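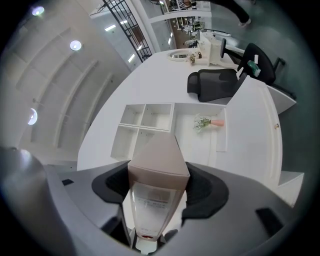

The white desk, with the four-compartment cube and the flowers in their pink vase.

About Osgate

Welcome, and thank you for stopping by to find out who we are! Osgate is a small company that helps people put desks, study corners and home offices in order. We come to your house or your workplace, we sit down with you for a while, and together we work out where everything ought to live. Then we roll up our sleeves and put it there.

How we began

Osgate was started by Austra Raudsepp, who spent 16 years running the front office of a busy school on Stirkley Road. Anyone who has worked in a school office will know what that desk was like – permission slips, lost mittens, a stapler that was always in another room, and a pile in the corner that everybody called "Friday's pile" although it had been there since the winter. Austra got into the habit of staying half an hour after the last bus to set things straight, and before long the teachers were asking her to come and do the same for their classrooms. Then they asked about their kitchens, and their spare rooms, and in one memorable case a garden shed (we still talk about that shed).

She took her first paying customer one July, when school was out, and by the time the new term came she had a full notebook and a decision to make. Aigars Krūmiņa joined her the following spring. He had been fitting shelves and cabinets for most of his working life and he brought his own drill, his own level and a great deal of patience. The two of them still do the first visit together whenever they can.

What we do

Most of our work is with desks. People are often surprised by that, and we suppose closets and garages get more attention in the magazines, but a desk is where you pay your bills and write your letters and help with the fractions homework, and when it's crowded you feel it all day long.

A usual visit takes a morning. We clear the top completely, wipe it down, and sort what was on it on the floor or on a blanket across the bed. Only then do we talk about what goes back. We are fond of plain open cubes, the kind with square compartments stacked two by two, and we like to put one out empty and leave it empty for a little while. It gives you a chance to think about what you really reach for! One of our customers kept hers bare for two whole weeks before she settled on stamps, yarn, chargers and "things for Mother," and she tells us she hasn't changed it once.

We also do like to see something on a desk that has no job at all. Flowers are our favorite, and artificial ones are perfectly welcome, especially in a room where no one will remember the watering can. A little vase in a cheerful color does wonders for a white desk.

If you need something built or fixed, Aigars will see to it. He does drawers that stick, knobs that turn in your hand, doors that won't stay closed and shelves that have begun to sag in the middle under the encyclopedias. For larger pieces we work with Tamošiūnaitė, a family workshop that we have sent customers to for years and have always had back happy.

The Inik plan

Some people like a hand now and then once the big day is over, and for them we have the Inik plan. We come back every season for a couple of hours, see what has crept onto the desk, and help you find homes for it. There are 59 households on the plan at the moment, along with a dentist's office and a very nice piano teacher. You can stop whenever you like, and plenty of people do once they feel they have the knack of it.

What we ask of you

Very little. Please don't tidy before we come – we learn a lot from seeing things the way they usually are, and we promise we have seen worse. We won't throw away anything without your say-so, and we won't make you part with the mug your daughter painted. If you have children, we would love for them to be home for part of the visit, as they usually have strong and sensible views on where the scissors should go.

Come and see us

Our workroom is at 71 Stirkley Road, on the ground floor, with the entrance around the side by the bicycle rack. You are welcome to drop in on weekday mornings to try out the cubes and trays and talk over your own room with Austra or Aigars. Bring the measurements of your desk if you have them, and the height of the window sill too if the desk stands underneath it. There's coffee on the back counter, and parking across the street is free until noon.

Page last updated May 29, 2025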